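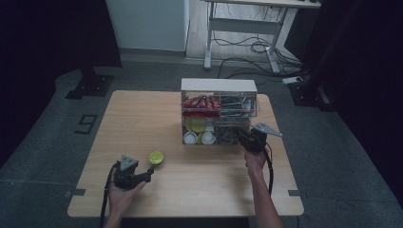
Fig. 2. Clear organizer with white top panel, on a table.

Section 5: Finding a Home for Your Dafis Label Maker

The Dafis prints labels. It does not sort your drawers, and Vonditz customer service has asked us to say so in writing. Pick your storage first, then label it.

Before you start

You will need the label maker, the power adapter, one Clakis tape cartridge and a flat surface you are willing to clear off. Allow 19 minutes for the first charge. Staring at the battery light has no effect on it.

Loading the tape

1. Turn the unit face down and slide the back cover toward the cord.

2. Drop in the cartridge with the arrow pointing up. If it will not drop in, the arrow is not pointing up.

3. Pull two inches of tape through the slot and close the cover until it clicks.

4. Hold Feed until the tape moves. If you hear grinding, stop, open the cover and go back to step 2 with an open mind.

Note: The cartridge comes with a strip of orange packing film. Remove it. Most of the units sent back to us as "dead on arrival" are still wearing theirs.

Printing your first label

5. Press Power, then Size. Small suits drawer fronts and spice lids. Large suits garages and arguments.

6. Type your text. The screen shows the last few letters only, so check the spelling as you go. "Batteires" will stick just as well as the correct version.

7. Press Print and wait for the tape to stop moving before you touch the cutter.

8. Wipe the surface with a dry cloth, peel the backing from the notched end and press the label down from left to right.

Caution: The cutter blade is sharp. Keep fingers, sleeves and curious children away from the slot.

Caution: Do not stick labels on painted walls, leather or pets. Clakis tape is sold as removable, a word Haltgate, its maker, uses generously.

Note: To lift an old label off clear plastic, warm it with a hair dryer on low and pull slowly from one corner. Leftover glue comes off with dish soap. For the "Misc." drawer, see Section 6.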